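About Clevine

Clevine is a licensed pharmaceutical wholesaler. We supply prescription and over-the-counter medicines to independent pharmacies, clinics and nursing homes. The company was started by Adelino Morais, a pharmacist who had trouble getting small orders delivered on time to his own store.

Today we serve 469 customers from two warehouses. Most orders placed before 4 p.m. go out the same evening. We carry generics, branded products, vaccines and a limited range of controlled medicines, which are stored and recorded separately. 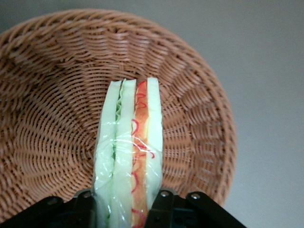

Every batch we receive is checked against the supplier's paperwork before it is released for sale. Joana Matos is our responsible pharmacist and signs off on each new supplier. Her team of six also handles recalls. When a manufacturer or regulator withdraws a batch, customers who bought it get a phone call and a written notice.

We do not buy from brokers, and we do not sell to the public. Patients with questions about a medicine should speak to their own pharmacist.

Rui Nogueira runs the warehouses and Afaf Ghanem looks after customer accounts. In November we took over the delivery routes of Kodikara, a smaller wholesaler, and its drivers now work for us. Former Kodikara customers can keep using their old account numbers.

To open an account, send us a copy of your current license and the name of your supervising pharmacist.

Share this page (4)

Contact | Returns and recalls | Privacy | © Clevine. All rights reserved. | Back to top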